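Free community lunches to return to Sulldale through the summer

Sittings begin on 12th July at the Fitzgerald Hall, with a second venue to follow

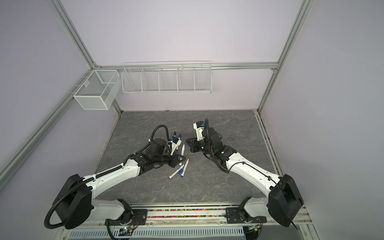 What is on offer

A free hot lunch will be served at the Fitzgerald Hall in Sulldale throughout the school holidays, and anyone who lives in the town or the villages around it is welcome to come. The first meal is on 12th July. Doors open at noon and food is served until 2 p.m.

The lunches are run jointly by the Sulldale food bank and the Puven Road Methodist Church, which have shared a kitchen at the hall for 9 years. Last summer the meals were held at the church itself, but the dining room there is closed while the floor is replaced.

Nobody will be asked to show proof of income or to say why they have come. There is no form to fill in at the door. People who would like to give something towards the cost can use the box beside the coat rack, and those who would prefer not to can simply walk past it.

The menu changes each time. The opening lunch will be chicken and leek pie or a vegetable and lentil bake, with new potatoes, carrots and peas, followed by fruit crumble and custard. A cold plate will be available for anyone who does not want a hot meal in warm weather. Tea, coffee and squash are served all the way through.

Halal and gluten-free meals can be provided if they are ordered by 10 a.m. the day before. The kitchen cannot promise a meal free from all traces of nuts, and anyone with a serious allergy is asked to speak to the cook before eating.

Children and families

Children under 12 must come with an adult. Young people of 12 and over can eat on their own, although they will be asked to leave a contact number for a parent or carer at the welcome table.

High chairs are kept at the hall, and there is a quiet room behind the stage for feeding and changing babies. Bottles and jars can be warmed in the kitchen on request. Pushchairs should be left in the side corridor so that the main doors stay clear.

After the meal, the small hall will be open until 3:30 p.m. for board games, drawing and table tennis. The town library is sending a box of books for each session, and children taking part in its summer reading scheme can collect their stickers at the hall instead of making a separate trip.

A school uniform rail will be put out from the middle of the holidays. Jumpers, trousers, skirts, shirts and PE kit for all the local primary schools will be on it, along with a smaller amount for the secondary school. Clean uniform in good condition can be handed in at any lunch. Shoes are accepted only if they are new or nearly new.

Help and advice

Two advice desks will be set up in the foyer. One is run by the Sulldale advice centre and deals with benefits, debt and housing. The other is for questions about energy bills and prepayment meters. Both work on a first come, first served basis and close at 1:45 p.m.

Anyone wanting help with a letter or a bill should bring it along, together with any earlier letters on the same matter. The advisers do not give immigration advice but can pass people on to a service that does.

A community nurse will offer blood pressure checks at the first lunch and again at the last one. There is no need to book, and the check takes a few minutes.

Food parcels will not be given out at the lunches. The food bank will keep to its usual opening times at Casteo House, and people who need a parcel should still ask for a voucher from their school, surgery or the advice centre.

Getting to the hall

The Fitzgerald Hall is on Puven Road, opposite the bowling green. The number 53 bus stops outside the gates, and the number 6 stops at the top of the hill, by the post office. The walk down from the post office is steep -- people with limited mobility may find the 53 the better choice.

There is level access through the side door, which has a bell. The accessible toilet is just inside on the left. Blue badge holders can use the bays in front of the building. All other drivers are asked to park in the public car park behind the library, as the road outside is narrow and the buses need room to turn.

Lifts can be arranged for older residents who have no other means of getting there. These need to be booked by noon the day before through the church office. Assistance dogs are welcome in the hall. Other dogs cannot be brought in, but there are rings in the wall by the side door and a water bowl is left out.

Meals for people at home

A limited delivery round will cover Sulldale and the lower part of the valley. It is meant for people who are housebound or who have recently come out of hospital. Requests can be made by the person concerned, a relative, a neighbour or a surgery. Meals are delivered hot between 12:15 p.m. and 1:15 p.m. and should be eaten straight away.

The round does not run in the upper valley. Residents there who cannot travel are asked to ring the church office, which keeps a list of other services.

Second venue in September

Once the schools go back, the lunches will move to a smaller weekly sitting at the hall, and a second sitting will open at the Casteo estate community room in September. The community room has only a small kitchen, so the food there will be soup, bread, jacket potatoes and a pudding.

Opening times for the Casteo sitting have not yet been fixed. They will be put up on the library noticeboard and printed in the parish newsletter once the room bookings are settled.

Ways to help

More people are needed to serve, wash up and drive, mainly in the second half of the holidays when several of the regular helpers are away. A shift in the kitchen runs from 9:30 a.m. to 12:30 p.m., and a serving shift from 11:45 a.m. to 3 p.m. Kitchen helpers need a basic food hygiene certificate, and the cost of the online course will be paid for them. Drivers must have their own car and will be paid for fuel.

Gifts of fresh vegetables and fruit are welcome, including surplus from gardens and allotments. They can be left at the side door of the hall between 9 a.m. and 10 a.m. on the morning of a lunch. Home-cooked dishes, home-made jam and opened packets cannot be accepted. The kitchen is also short of large serving spoons, oven gloves and tea towels.

To order a special meal, book a lift or offer help, call in at the church office on Puven Road, which is open on weekday mornings, or leave a note at the library desk.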